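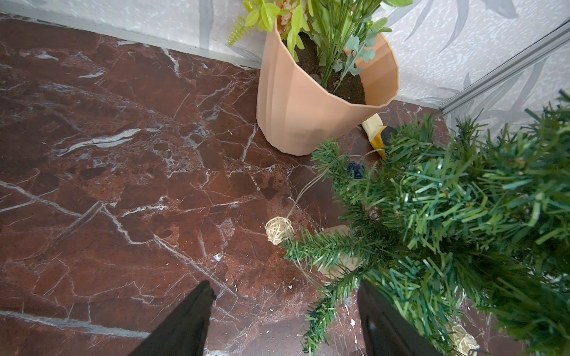

Looking after stone floors in the entry halls

The stone floors in the three Erus buildings will be cleaned and resealed in November, starting with the Zindlow Street entry hall on the first Monday of the month. Work begins at 9 in the morning and the hall should be open again by the evening. Residents on the ground floor will get a separate note with the times for their side of the building.

Marble is softer than most people expect, and it reacts to acid. Vinegar, lemon juice, wine, cola and many bathroom cleaners leave dull spots that mopping will not remove. These spots are called etch marks. They are damage to the polish itself, and the only real fix is to have the area polished again. We paid for 13 of these repairs last year, most of them near the mailboxes and the elevator doors.

If you have marble inside your apartment, the same rules apply. Sweep or dust-mop first so grit is not dragged across the surface. Then use a damp mop with warm water and a small amount of cleaner marked pH neutral. Change the water when it looks gray. Go over the floor with a dry towel afterward, especially if your tap water is hard. Do not use a steam mop, scouring powder or anything with bleach in it.

For spills, blot with a paper towel and rinse with plain water. Wiping spreads the spill. Oil stains can often be drawn out with a paste of baking soda and water, covered with plastic wrap and left for a day or so. Try it in a corner first. The paste may need two or three rounds on an old stain.

Hanna Zalewska in the office has a sheet with the names of cleaners that have been used safely on our floors. Ask for a copy at the desk or have one sent to you by email.

Sealer is a separate matter. It slows down stains but does nothing against etching. To see if your floor needs it, put a few drops of water on the stone and wait 10 minutes. If the stone under the drops turns darker, it is time. A floor in a kitchen or hallway usually needs sealing more often than one in a bedroom.

The November work is being done by Makhubela Stone Care, who also did the stairs at Brullik House. They have agreed to take private jobs in the same week for residents who want them. The price is $4 per square foot for cleaning and sealing, with polishing quoted separately after a visit. Payment goes straight to the company and is not added to your monthly bill. There are 36 slots across the three buildings and more than half were taken when this went out.

To book a slot, leave your name, apartment number and the size of the floor with Lindsay Tawhiri at the front desk. You will need to move furniture and rugs yourself before the crew arrives. Keep rugs off the floor for two days after sealing, and keep pets out of the room overnight.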